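Home » Projects » Stasiv Knitwear Reuse » Progress Reports
Previous Next

Stasiv Knitwear Reuse: Progress Report to the Lirkirus Fund
August 1, 2020

Thank you for another good stretch of work! When we wrote our last report we had a leaky storeroom, a heap of donated sweaters and a plan. We still have the plan (somewhat changed, see below), the storeroom has a new roof membrane, and the heap has turned into shelves of sorted, mended and folded knitwear that we are very happy to walk past every morning.

Where things stand

Since the grant began we have taken in 1538 knitted garments. Most came through the collection bins at the Viseck transfer station, and the rest from the Butis drop-off, which opened later and is already bringing in better quality than we dared hope for. By garments we mean anything knitted that a person can wear: sweaters, cardigans, vests, scarves, hats, a great many single gloves. Blankets go to the animal shelter in Viseck and don't appear in our figures.

Every piece goes through the same route. It is shaken out over the grate, frozen in a sealed bag to deal with moths, washed, dried flat, and then laid on the inspection table, where somebody goes over it by hand and by eye. After that it goes to one of four places: ready to wear, mend, unravel for yarn, or felt. The freezing step is new since the spring. We used to rely on cedar and good luck, and after finding larvae in a finished bundle we decided that was enough of that. The secondhand chest freezer you approved in the amended budget has been running ever since, and it holds more than we thought it would if the bags are pressed flat first.

Dark knits

The biggest surprise of this period has been how much we've learned about dark gray and black knitwear. It makes up a large share of what people give away, probably because it makes up a large share of what people wear to work, and it was the stuff we handled worst. Holes hide in it. A dropped stitch in a cream sweater shows from across the room, but in charcoal you can pass your hand over it three times and miss it. We were sending pieces out as ready to wear and getting them back with a polite note pinned to the elbow.

So we moved the inspection table to the window side, painted its top white, and changed the way we look. A dark piece is now checked twice: once flat under the lamp, and once held up with light behind it, so that thin spots glow. We also spread the ribbing sideways with both hands as we go, a few inches at a time, and that has caught more damage than anything else we tried. Fine ribs close up over a broken strand so neatly that you really do have to pull them open to know.
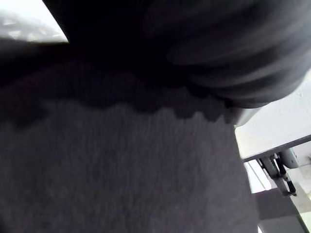 The second thing we had to learn was fuzz. A bit of loose fiber on the surface is normal in a soft yarn and comes off with a brush. Pilling is different and needs the comb, and a fabric that keeps shedding after two rounds with the comb has usually been washed too hot at some point in its life and has begun to felt. Those go straight to the felting bin now, with no hard feelings. We used to spend an hour on a sweater like that before giving up on it, and that hour is much better spent on a cardigan that only wants an elbow.

Color matching was the third. There is no such thing as "gray yarn," as anyone who has tried to darn a gray sweater will tell you! We have charcoals that lean blue, charcoals that lean brown, and one batch that looks green beside everything else on the shelf. We have made a set of shade cards from unraveled yarn, each wound on a strip of card and numbered in pencil, with 18 darks so far. The mender takes the cards to the window, picks the nearest and writes the number on the tag. It sounds fussy and it takes a moment. The mends have become nearly invisible, and people who buy them have started asking us to mend things they already own.

The workshop

With the roof fixed we were able to bring the drying racks down from the upstairs hall, and that freed the hall for classes. The racks are the folding net kind, stacked in the old coal store where the boiler pipe keeps the air warm and moving. Heavy sweaters take a couple of days in there in wet weather. We turn them once. We did try hanging two of the biggest ones over a rail to save space and they grew sleeves like an octopus, so everything is flat again.

Shelving on the north wall is finished. It was going to be closed cupboards in the original plan, but open shelves cost less and let us see what we have, so we built those and put the difference into cotton dust covers. Stacks are folded in thirds, sleeves in, with the rounded fold facing outward. Folded that way a stack can be counted and pulled from without toppling, and the knit doesn't take a hard crease at the front.

The sewing corner got its second lamp, a rag rug (made here, from the very worst of the T-shirts that come in by mistake) and a decent chair. Please don't underestimate the chair. It was the smallest line in the equipment budget and the one that gets thanked most often.

Classes

We had planned a series of 20 evening classes in the hall. We ran 6 before we had to stop meeting indoors in March, and all of those were full. They covered darning, Swiss darning, picking up a dropped stitch, replacing a cuff, and unraveling a sweater without losing your temper. The cuff class was the favorite by a long way, and it's easy to see why: you arrive with something frayed and go home with something that looks cared for.

The remaining classes have been turned into mending kits that people pick up at the door. Each kit holds a darning needle, a small wooden mushroom on loan, a length of yarn close to the color of the garment, and a printed sheet with drawings. We tested the sheet on complete beginners and rewrote it twice. The first version told people to "weave under and over" without saying where to start, and we got back some very creative results. Weather allowing, we would like to hold a few small sessions in the yard before it gets cold, with tables set well apart.

What didn't go as planned

The carding machine. We bought it used, it arrived with a bent shaft, and the seller has been slow about the replacement part. Felting scraps have been piling up in the meantime, in sacks, in the passage, where everyone trips on them. We have asked for the part or our money back, and will let you know which one arrives first.

Labels were a problem too. The paper tags we chose went soft in the damp before the roof was done and the pencil rubbed off, so a couple of shelves had to be sorted over again. We now use scraps of white cotton tape with laundry marker, pinned at the side seam. They survive the wash, so the tag can go on at intake and stay with the piece until it leaves.

The Butis drop-off had to close its doors in the spring along with everything else on that street. It is open again with shorter hours, and bags now rest unopened before anyone handles them. Intake is slower for it, but we had a backlog on the inspection table anyway and were glad to catch up.

Money

Spending is within the agreed lines apart from the switch from cupboards to shelves, which we cleared with you by email, and the class budget, which is underspent for the reasons given above. We would like to move what is left in the class line into kits and printing. A short request is attached with the accounts.

Next steps

Between now and October we want to finish the dark backlog, write up the two-light check as a single sheet that other reuse shops can copy, and get the carding machine running. The sheet is half drafted. Shops in the region have already asked for it, and we would love to put the fund's name on the back if you're happy with that.

We also want to start a lights-and-brights set of shade cards. Reds will be the hard part. If anyone at Lirkirus has a worn-out red sweater of any kind, please send it our way, holes and all, and we'll put it to work.

The next report will follow in October, with the full accounts and a copy of the finished sheet.

Stasiv Knitwear Reuse, workshop office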